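Folding chunky jumpers so the sleeves don't stretch — what do you all do?
Knitting and Laundry board, 7 replies

brollell_attic
I've got a ribbed jumper in green with pink in it, a stripe round the cuff and more of it down the sleeve, and I'm trying to settle on a fold that will do for the whole of the summer.

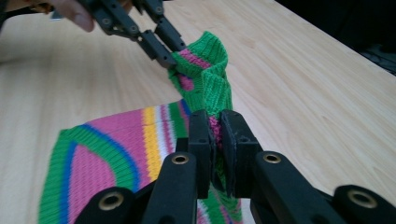
The body I can manage. The sleeves are where I come unstuck. They twist as soon as they're picked up, so one ends up lying flat and the other goes into the fold like a rope. By the time the jumper comes out in autumn the twisted one has a crease across the rib that takes a wash to get rid of, and the cuff on that side has gone a bit wide.

Up to now I've folded it in thirds with the sleeves down the back, as they do in shops. I fold on the table because the bed is too soft and everything slides. It will live in a Skuta box under the stairs with four or five others. The box is not deep, so rolling is possible but I'd lose a couple of jumpers' worth of room.

Two questions. Do you cross the sleeves over or run them straight down? And do you do anything to the cuffs first?

ribandpurl
Straight down, always. Crossing them puts a lump in the middle of the chest and you get a mark there as well.

How I do it:
Lay it face down and pull the hem level.
Take each sleeve by the cuff and find the underarm seam with your other hand.
Run your fingers along the seam from the armpit to the cuff until it lies in one line. Do this before you fold anything.
Fold the sleeve in at the shoulder so it points at the hem.
Bring the side in over it, then do the other side.
Fold up from the hem, once if you have the room and twice if you don't.

If it's twisting, you are probably picking it up by the cuff alone and the weight of the sleeve is turning it. Hold it in two places, the cuff and somewhere near the elbow.

moth_watch
I'd go the other way and roll them. A fold in thick rib is still a fold and it will show after six months. I roll from the hem with the sleeves laid across the back, and I've never had a mark worth mentioning. Yes it takes more room. Get a second box.

ribandpurl
Rolling is fine for fine knits. With a heavy one the outside of the roll is under more pull than the inside, and the hem ends up doing all the work. I had a hem go wavy that way and it never properly recovered.

moth_watch
Depends how tight you roll it. Mine are loose enough to get a hand into the middle.

underthestairs331
What's it made of? That matters more than folding or rolling. Wool will forgive you, it springs back with a bit of steam. Cotton drops and stays dropped. Acrylic doesn't mind being folded but if you try to steam the crease out you can flatten the rib for good.

brollell_attic
No idea, I'm afraid. The label had been cut out when I got it, it came from the charity shop in Usman Road. It feels like wool to me but I wouldn't put money on it. It's been washed on the cool wool setting since I've had it and nothing bad has happened.

ribandpurl
Then treat it as something that can stretch. No hanging, and dry it flat. Have you looked at the side seams? There's often a second small label low down on the left with the washing symbols on, and people forget to cut that one.

brollell_attic
Nothing there. I've been all the way round the inside.

skeinandkettle
On the cuffs: I turn mine back once before folding, so the rib is doubled and held short. It keeps the width better over a long store. If a cuff has already gone wide, wet just the cuff in cool water, squeeze it in a towel, push the ribs together with your fingers until they sit close, and leave it flat overnight. Works on wool. Less so on cotton.

I wouldn't cross the sleeves either. I do put a sheet of tissue between the sleeve and the back, which stops the sleeve printing its shape on the body.

moth_watch
Turning the cuff back gives you a crease exactly where everybody will see it.

skeinandkettle
It's a soft turn, you don't press it. And on a lot of chunky jumpers the cuff gets worn turned back anyway.

underthestairs331
With moth_watch on that one. I leave cuffs flat. Agree about the tissue, though. I bought a pack of 2000 sheets when a shop near me closed down and I shall be leaving it to somebody in my will.

One more thing, about the box. Put the heaviest at the bottom and the ribbed ones on top. Weight is what sets the crease. If yours has been at the bottom of the pile every year, that might be most of your trouble.

brollell_attic
It has been at the bottom, yes. It's the biggest so it went in first.

I've had a go at ribandpurl's way this afternoon. Running along the seam first does help, and so does holding it in 2 places. It makes a wider parcel than I'm used to but it fits the box with the lid on. I've left one cuff flat and turned the other one back, and I'll see which looks better when it comes out. It's going in at the top this time, with tissue.

moth_watch
Wash it before it goes in, even if it looks clean. And cedar or lavender, whichever you can stand. I use the Vilier cedar blocks and sand them lightly each March.

ribandpurl
Make sure it's bone dry as well. Thick rib holds damp at the cuffs and under the arms long after the rest feels done. I give mine an extra day on the airer, flat, and turn it over halfway through.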